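Subject: Re: [workfloor] Arms on the packing benches - what happened to your people?

On a morning in May, a member at Petier wrote:

> We are being offered two arms for our mixed-goods benches and
> my packers are asking me straight out whether they should be
> looking for other work. I don't want to tell them something
> I can't stand behind. Has anybody been through this with odd
> items, the kind that never come in the same shape twice? What
> did the day look like afterward for the folks on the floor?

Hello all, and a special hello to our friend at Petier, whose note I read twice over my coffee and then carried around in my head all day.

I've been at the Bralmont returns house for a good long while, and we went through this the winter before last. There were 6 of us on the odd-goods bench when the first arm came. There are still six. Two have moved over to what we call teaching, and the rest of us pack, sort and fix what the arm leaves crooked. I can't promise it goes that way everywhere - our sister site at Mostyn let its temporary contracts run out, and people there are still sore about it, and I would be too.

What changed most for me was the pace. I used to lift up to 1000 pieces in a shift and go home with my wrist in a bag of frozen peas. Now I lift much less and look much more. My wrist is grateful, but my eyes are tired by 7, and it took me months to say so out loud. Please ask for proper breaks in writing before anything gets bolted down. We asked afterward, and it was a long, tiresome spring of asking.

The other thing is that the arm is fine with boxes and quite lost with the rest, so somebody who knows goods has to choose what it practices on. That was our argument to management for keeping experienced hands, and they did listen in the end. We use ordinary household things for it:
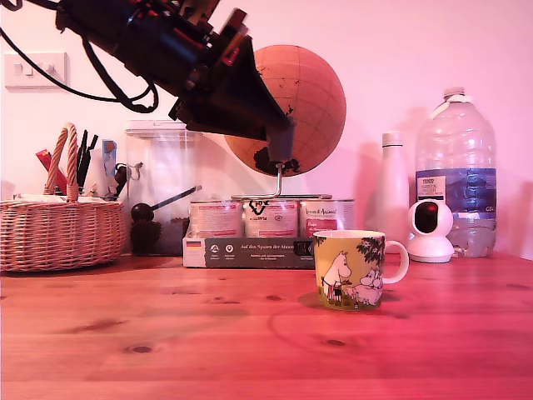

Arm at the globe, with the cans, Moomin mug and water bottle on the same table.

A globe on a thin curved rod is a fair old puzzle, you see. Any packer would know to take hold low and mind the stand, and you'd be surprised how pleased a person can be to find that this counts as knowledge and goes on the pay sheet. Ours does now, one grade up, though it took some pushing.

So, to your packers, I'd say ask who does the teaching, ask what grade it is, and ask what happens to the temps. And do go and see a floor that's already running if they'll let you. Starnevell had us over for an afternoon and gave us soup, and I learned more by their lockers than in all the slide shows.

Write to me off list if you like, I'm happy to dig out the wording we used on breaks.

Warm wishes from the odd-goods bench,
Bralmont returns

Recent on this list
Break wording for screen and bench work
Mostyn: temporary contracts, an update
Visiting Starnevell - who wants to share a ride?
Wrist supports, which ones last
Teaching grade: how did you get it on paper?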